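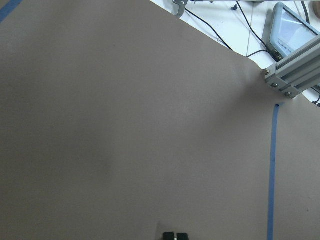 How Does an Owl Hear a Mouse Under the Snow?

I used to think owls were all about the eyes. They're huge! But the bit I love best is the ears, and you can't even see those (the tufts on top of some owls' heads are only feathers).

An owl's ears are holes at the sides of its head, tucked under the feathers. Barn owls have one ear a bit higher than the other. So when a mouse rustles down below, the sound is slightly different in each ear, and the owl's brain uses that to work out where the mouse is – up, down, left or right.

Then there's the face. It's shaped like a shallow dish, and it scoops sound towards the ears. Cup your hands behind your own ears and you'll hear what I mean!

Some owls, like the great grey owl, can catch a vole hiding under deep snow. They listen, hover, listen again, then drop feet first.

Try it at home: shut your eyes and ask 2 friends to take turns shaking a bunch of keys somewhere in the room. Point to the sound. Now cover one ear and have another go. I was hopeless at it, and my friend Sorcha laughed for ages.

Print this page
E-mail to a friend

More to read
Why do bats hang upside down?
Where do hedgehogs go in December?
Can a frog breathe through its skin?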